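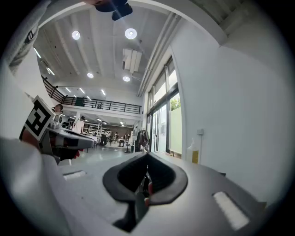
## Ceiling work finished in the upper hall at Valbridge

The upper hall of the Valbridge building is open again after three weeks of work on the ceiling. People who came in this May found the beams painted white and the round recessed lights switched on again.

The work was made by Onov, a small firm which already did the stairs last year. According to Saranya Salian, who was leading the job, the most difficult part was the painting between the beams. They run parallel and the brush must go in from two sides. The long white pipes on the window side were kept in their old place, because moving them would cost too much.

The air-conditioning unit also stays on the ceiling. It was cleaned and its filters were changed. Some tenants had asked for a quieter model, but this question is left for the next budget.

The total cost was 1295 dollars for paint and small parts, and roughly 400 more for renting the scaffold. The labor is paid under the yearly contract with Onov.

"I am working under this ceiling every day and before I never looked at it," said Efua Ofori, whose desk is near the railing. "Now the afternoon is much brighter." Her colleague Ivan Hrynyshyn would like to have a separate switch for the small lights beyond the railing, so that they can be off in the morning.

The hall is open from 8 a.m. Tenants who notice a light that is flickering, or a drop of paint on the windows, are asked to write to Mohandas Thomas in the building office.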